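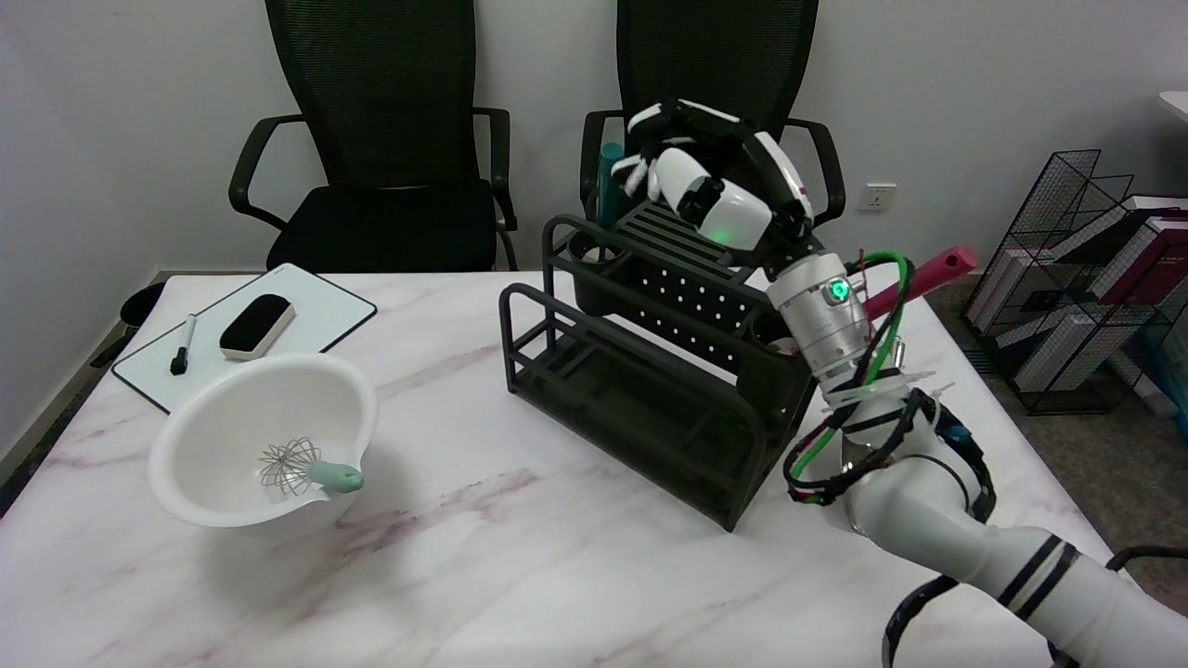

Photo: Veronica Toma

Search this site Enter keywords Search

Filed under: Grants and reporting, Community kitchens, Plurkwood

Progress report to the Lougher Fund, second period, to end of April

From Wai-kit Choi, program lead, Plurkwood Shared Kitchen

Sorry this is brief, the full spreadsheet is going over separately from Veronica. Headings follow your template except where I've run two together.

Where we are

Open and cooking. Hall lease signed for another year, same rent, landlord pays for the gutter. Cooking sessions running every week of the period except the one we lost when the hot water went. We'd told you to expect 60 households registered by now and we have 60, though a fair few of those came in a rush at the end after the school put us in its newsletter. Wouldn't read too much into the timing.

Sessions are still the same shape. Prep from 9.30 am, cook through to lunch, eat together, pack what's left into containers, home by 2 pm. We tried an evening one. Turnout poor, parking worse, and the hall next door had choir. Will try again once the clocks change.

Food supply

Better than last report. Sternier now dropping surplus veg twice a week instead of once, mostly root vegetables and cabbage, sometimes a surprise crate of something (we had a great deal of fennel in March). The dry goods order has moved to Omance. Slightly dearer on rice, cheaper on everything else, and they deliver to the door, so no more borrowing Veronica's ute.

Meat is still the gap. Budgeted for one meat meal a fortnight, managed that, but prices have gone up twice and I can't see it lasting past winter on the current line. Would like to talk about this on the next call. Lentils are not unpopular but there's a limit.

Training

16 people have done the food safety certificate, all passed. Original target was lower so we're over on that one and also over on the cost, see below. Three of them have gone on to run a session themselves with one of us in the room. One has picked up paid work in a aged care kitchen, starting next month, very pleased for her.

Knife skills afternoon went well, will repeat. The preserving workshop didn't happen, the tutor moved interstate. Looking for someone else, suggestions welcome.

Equipment

New oven in and working. The second-hand one we bought in the first period is now a spare and takes up the space where the chest freezer was meant to go. Freezer is in the corridor for now. Not ideal, the fire people have had a look and are fine with it so long as the door opens all the way.

Dishwasher quote came in well over. Have gone back for a smaller model. Until then washing up by hand, which slows the end of the session and is the main complaint on the feedback forms. Second complaint is the chairs.

Storage is improved, everything has a labelled spot now and the allergen shelf is separate. Took a full day and I should of done it a year ago.

Money

Spend is on track overall. Over on training (certificate fees went up), under on travel, under on printing as most people want the recipes by text message. Asking to move the travel underspend across to training. Form attached, needs your signature if you're happy with it.

Wages line is as forecast. Power bill for the quarter hasn't arived yet so that figure in the spreadsheet is last quarter's, will correct it.

Risks

Hot water unit is old. Fixed for now, plumber gives it a year. Landlord has been told in writing, no reply so far.

Key person risk, same as last time. If Veronica or I are both away there's no session. The 3 people now leading with support should fix that by the next report, fingers crossed.

Next period

Dishwasher. Replacement tutor for preserving. Evening session, second go. Winter menu, costed properly this time with the Omance prices. Recipe booklet in large print and at least one other language, Veronica is getting quotes for the translation.

Happy to have you visit, any session, just let us know beforehand so we can put on extra. Mornings are best for a chat, after 11 am it gets loud.

Wai-kit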